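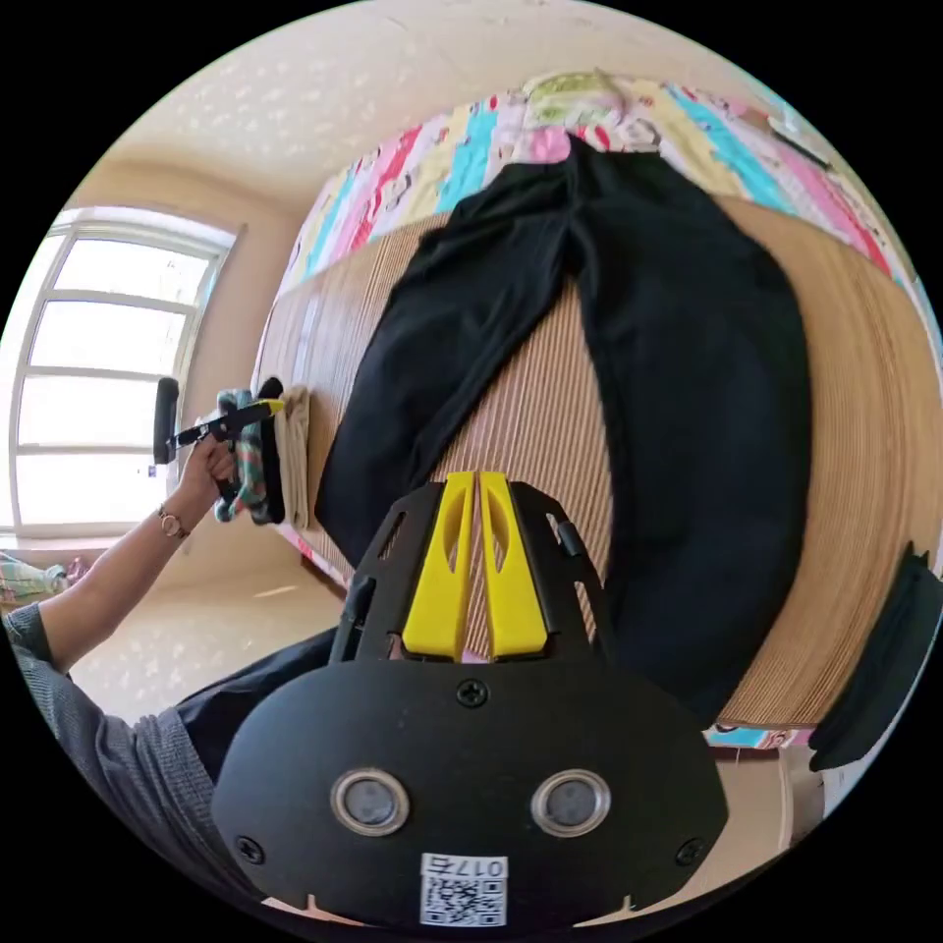 The East Lawn at Flemmont

The lawn measured 3,494 square metres, excluding the beds. Roya Jafarzadeh had the figure from the old mowing contract and checked it with a wheel before unpacking anything else. It was correct, and this put her in a good mood. Figures in mowing contracts are usually rounded up to suit the contractor.

The complaint was a pale strip. It ran from the foot of the terrace steps to the yew hedge on the far side, straight for most of its length, with a slight bend near the hedge. It was as wide as a cart. In spring it could hardly be made out. By July it was the colour of string, and by the end of August the grass in it had gone and the moss came in behind. Golshifteh Azimi, who ran the garden, had reseeded it four times. She had kept the seed labels in an envelope and handed them over at the gate.

"Same mix each time?" Roya asked.

"Fescue and bent the first three. Then a rye, out of temper."

"And the rye?"

"It came up very well. It died in the same place."

Roya wrote this down. She worked for Daneshvar, a firm of two rooms over a feed merchant in Prorkwood, which surveyed turf for people who had already tried everything else. The fee was fixed. It covered a visit, a written report and one telephone call afterwards, and the owners of Flemmont had queried it twice.

She began with cores. The corer was a steel tube with a foot bar and a slot cut down one side, and it took a plug of soil as thick as a thumb. She set out a string line across the strip and sampled along it, then moved the line and did it again. Each core was laid in a length of split gutter, turf end to the left, and labelled with its position. Golshifteh watched for the first row and then went off to see to the dahlias, which were being lifted that week.

On either side of the strip the cores came out full. There was a thin layer of thatch, good brown loam below it, then a paler subsoil with some flint. In the strip the tube stopped. She tried a hand's width to the left and it stopped again, with the same short knock. The plugs she did get were crumbly and would not hold together in the gutter.

She took 55 cores in all. By noon her heel hurt where it met the foot bar, and she sat on the terrace steps with her sandwiches and drew the results on squared paper. Full cores were marked with a circle and short ones with a cross. The crosses made a band with clean edges. Nature does not often do that on a lawn. She put her pencil down and telephoned the man who had put in the watering system.

Aldo Rizzi was defensive before she had given her name properly. The system was a Flument, he said, with pop-up heads on three circuits, and it had been tested at the handover. He had the sheet. The heads overlapped by the proper margin. If a strip was dry, someone had turned a circuit down.

"I'm not saying the heads are wrong," Roya said. "I'd like to know if you hit anything when you trenched."

He was silent for a time. She could hear a radio where he was, and a van door.

"We went round the edge," he said. "The plan was to go across. The gentleman came out and said go round, so we went round. It cost him more pipe."

"Did he say why?"

"He said he didn't want it cut up in the middle. People don't. I didn't think about it."

She thanked him and asked him to send a copy of the sheet to the office.

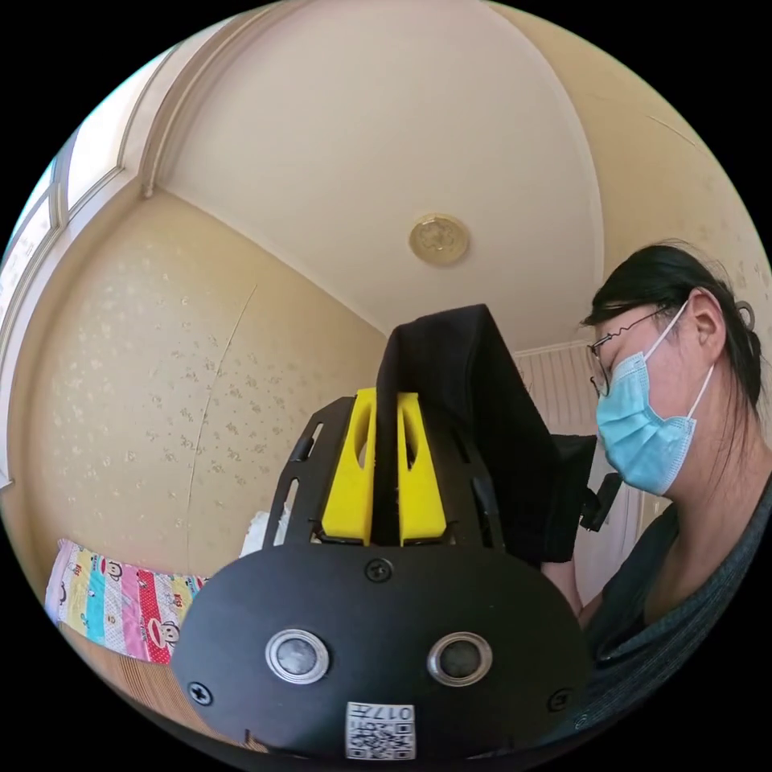
Bohdana Onyshchenko, on the office telephone, said that it was plainly an old drive, that half the houses of that age had moved their drives at some time, and that Roya should write it up and come home before the traffic. There was a playing field in the book for the next morning. The report could say buried hard surface, recommend that it be broken out or the soil built up, and leave the choice to the client. It would fit on two pages.

Roya agreed that it was probably a drive. She said she would like to open one hole first.

The hole was a small one. She cut three sides of a square with the half-moon, rolled the turf back on its fourth side like the lid of a tin, and took the soil out on to a sheet with a trowel. It was grey and very dry, and water poured on it from her bottle stood in beads before it sank. That was common enough in thin soil that had baked every summer. She noted it. Then the trowel scraped, and she changed to a brush.

It was brick, laid on edge in a herringbone, very tightly jointed. A drive would have been gravel, or stone, or clinker from the boilers. She brushed out to the limits of the hole and found the pattern went on under the turf in all directions. The faces of the bricks were hardly worn. One had a paw print in it, pressed in before firing, a cat's or a small dog's.

She measured the depth of cover at each side of the hole and wrote the four readings in a column.

Golshifteh had come back over the grass with a trug on her arm. She looked into the hole and said a word Roya's grandmother used to use for burnt rice.

"You didn't know about it?" Roya said.

"I've been here nine years. I know where every dead badger is." She crouched and put two fingers on the paw print. "Afshin would know. He did the mowing before me. He lives at the lodge still, they never asked him to leave."
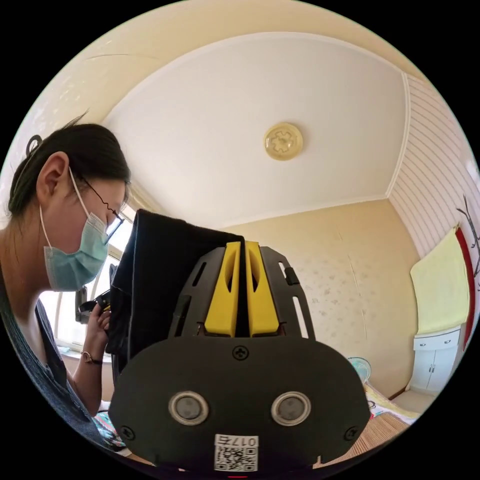
How much soil was there over the brick?

There was 25 millimetres at the thinnest side of the hole and almost 100 at the thickest, where the path dipped towards the hedge. A fine lawn wants more than the larger figure everywhere if it is to stay green through a dry summer.

Golshifteh asked her to say it again so that she could write it on the back of the envelope with the seed labels.

They walked down to the lodge with the roll of squared paper. Afshin Rashti was in his porch mending a riddle with wire. He was past eighty and had his cap on indoors. He studied the drawing, turned it the right way up, and put his thumb on the bend near the hedge.

"There was a pear there," he said. "The path went round it. The tree came down and they left the bend."

"Who covered it?" Roya asked.

"I did. Me and a boy with a barrow. It took us from October until the ground froze."

"Why was that?"

He wound the wire twice round the rim of the riddle and cut it with pliers. He said that the old lady had used the path each morning to go to the far gate, where her sister came across the field from the farm, and they would talk over the gate. Then they fell out. He believed it was to do with a table. The old lady told him to take the path up. He had laid part of it himself as a boy, behind his father, and he told her it would be a month's work and the bricks would break. It would have been a week's work. They were on sand and would have lifted like eggs.

"So you put soil on it," Golshifteh said.

"She said, can you make it so I don't see it. I said I could do that. I thought she'd want it back by Easter."

"And did she?"

"She lived another twenty-two years," said Afshin. He gave the riddle a shake to test it. "I used to water the strip by hand. Four in the morning in the hot months, with a can. It was never pale when I had it."

Roya asked what sort of can, and how many cans to the length. He told her. She did the sum on the edge of the squared paper and it came out at a sensible rate for soil of that depth, put on at the right hour. She told him so. He nodded, as he might have done to someone who had told him the day of the week.

They went back up by the side of the hedge. The light was going and the bats were out over the yews. Golshifteh stopped where the far gate ought to have been. There was a gate, but it had been wired shut, and ivy had grown through both the gate and the wire. Beyond it was the field, under winter wheat, and the roof of the farm.

"What are you going to recommend?" she asked.

"There are two courses," said Roya. "I have to give them both."

She put the soil back in the hole in the order it had come out, firmed it with her knuckles and folded the turf down over it. She watered it from the tap by the steps. Then she loaded the corer, the wheel and the gutter into the car and wrote the report at the kitchen table in the house, while the owners were out, with Golshifteh's kettle ticking on the range.

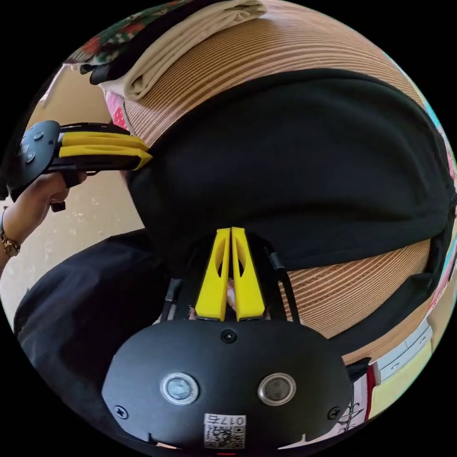
Extract from the Report

Condition. The strip overlies a brick path, sound where exposed, with insufficient soil above it. The soil is water-repellent when dry. The seed was suitable. The watering system is performing as installed and no fault was found with it.

Option one. Strip the turf, lift the bricks, break up the sand bed, and make up the level with screened loam to match the surrounding ground. Allow to settle over one winter before sowing. The bricks should be stacked under cover. They have a resale value, and the client may set this against the cost of the work.

Option two. Strip the turf and leave the path. Brush dry sand into the joints. Trim the lawn edges on both sides to a clean line and set them slightly proud, so that the mower can run over without scalping. The far gate would need to be freed. It is hung on good iron and the hinges should take oil.

Cost. Option two is the cheaper by a considerable margin. Neither option requires any change to the pipework.

Interim measures. Should the client wish to leave matters as they are, the strip can be kept green by hand watering before sunrise in dry weather, using a can with a fine rose. The rate and number of cans are given on the attached sheet. Figures supplied by Mr A. Rashti, the lodge, and checked by the surveyor.

The telephone call included in the fee was made in the second week after the report went out. It came from Golshifteh, and she wanted to know what kind of oil.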